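# Iva: a garden log dataset

Hi, and welcome! Iva is my collection of notes from nine seasons of growing vegetables behind a rented house, typed up into plain CSV files so other people can poke at them. I started it in a paper notebook, got tired of squinting at my own handwriting, and one rainy June I sat down and typed the whole thing in.

## What you get

- `beds.csv`: one row per bed, with size, soil mix and how much sun it gets
- `sowings.csv`: 225 rows, one for each thing I put in the ground
- `harvests.csv`: dates and weights, in grams
- `grumbles.txt`: slugs, mostly

Cucumbers take up the biggest share of the sowings (I can't help it, I love them), then beans, then squash.

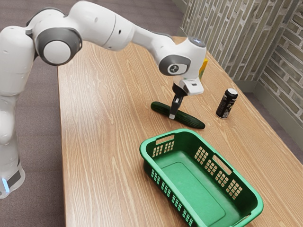
Weights come from a kitchen scale that reads in whole grams. Before my third season I was using an old spring scale, so those early rows are rounded to the nearest 40 grams and marked `rough` in the notes column. Please don't average them in with the rest!

## Loading it

Any spreadsheet program will open the files. If you use the little Tudose script in the `tools` folder, run it from the top folder or it will complain about paths. I keep meaning to fix that.

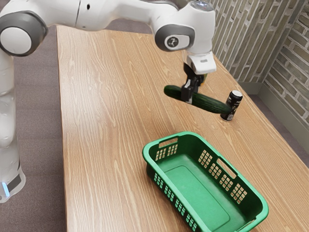 Can I use the harvest weights to compare varieties?

Within one season and one bed, sure. Across seasons it gets shaky, as I moved things around a lot and my watering was all over the place.

## Known problems

Bed 4 was renamed twice. Heather Pirihi caught a bunch of rows where I'd written the old name, and she fixed most of them (thank you, Heather!), but there are probably a few left.

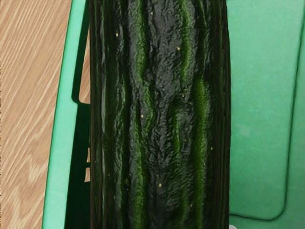
Sowing dates for the squash are sometimes the day I started seeds on the windowsill and sometimes the day they went outside. Check the `indoors` column, and if it's blank, assume outside. Blank weights mean I ate it before it got to the scale.

## License and credit

Use it for whatever you like, just mention Iva somewhere.

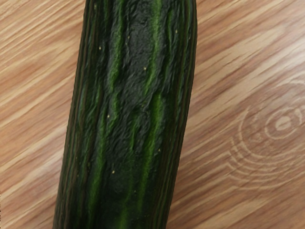
Tamara Buzatu wrote the column guide and talked me out of storing dates as text. Bug reports are very welcome, and so are your own logs if you'd like them merged in. I try to answer within a week, slower in planting time.

Last updated: Dec 19, 2025

Related

- Sestex: rain gauge readings, daily
- Cultance: seed swap lists
- Tudose: small CSV tools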